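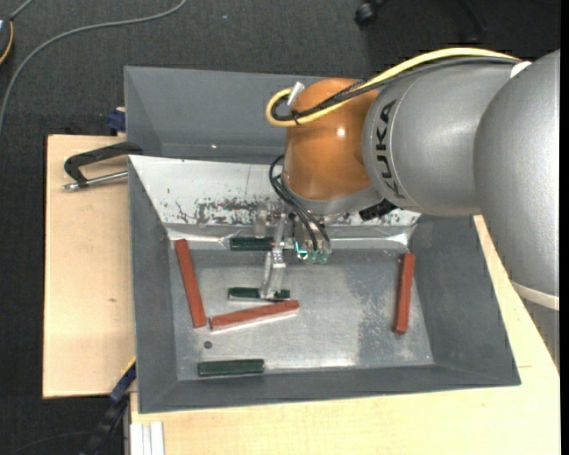 Špela Petek wants to know if a machine can take over bin picking in a small shop yet, or if she should wait another few years. Her post, as she left it on Monday:

Can a robot empty a parts bin without someone standing over it?

We are a six-person shop and make hinge hardware. Short bars come off the saw and drop into a bin, and someone has to pick them out one at a time and put them in the deburring fixture. On a normal shift that is 764 bars. It is the job everyone trades away. I have had a quote from Omerović for an arm, a gripper and a camera, and a much cheaper quote from Pelthorpe for a vibrating feeder. The sales rep for the arm says it will handle mixed bars in any position. I have read enough on this site to be careful with that. Our bars come in two lengths and they are sometimes oily. Has anyone done this with real parts, and how much babysitting did it need?

Also, my husband asks if the same thing can load a dishwasher. He is only partly joking.

sawdust_lane
Yes, it can be done. We have run a cell like this for two years on steel pins. What you should know before you sign:

The arm is the easy part. Any of the big makes will go to the same spot all day. The trouble is in the gripper and in how the parts lie. A bar by itself in the middle of a flat bin floor is a simple pick. A bar pushed up against the wall is not, if the fingers need room on both sides. Two bars touching is somewhere in between. We lost most of our time on the last few parts in each bin.

What helped us was a shallow bin with sloped sides, and narrower fingers. We also stopped trying to get every last part. When the camera finds nothing it can reach, the cell sends the bin out and a person tips the rest into the next one. It takes a minute.

Shiny surfaces gave us bad readings until we put a hood over the cell. Clean the oil off a few bars and compare before you blame the software. Run your air lines and cables with plenty of slack at the wrist. We broke 3 connectors in the first month from a loop that was too short.

Ours averages around 485 picks a shift with no help. You would need to be faster than that, so ask for a timed trial with your own bars, both lengths mixed, oily, dumped in the way your saw dumps them. If they only want to demo with their parts, call someone else.

Nulo
get the feeder. cheaper and you can fix it with a wrench

Flasel
I would not skip the feeder either, but it depends on the two lengths. A bowl or step feeder is set up for one part. If you change over once a week that is fine. If both lengths land in the same bin you have to sort them first, and then you are paying a person again. The arm makes more sense there. Find out how often the lengths really get mixed and if a divider under the saw would stop it. That could be the whole fix.

On the dishwasher, no, not for a normal house. I have seen research arms load plates, slowly, in a kitchen set up for it. Bars are all nearly the same shape and they don't break. A sink has forks, a wet glass and a pan with something stuck in it, and every one of those needs a different grip. Folding clothes is worse. Vacuuming the floor is the one chore I have handed over, and I still pick up the socks first.

Špela Petek
Thank you. The lengths get mixed two or three times a shift, so I will try the divider first. I have asked Omerović for a timed trial with our bars and will post the numbers when I have them.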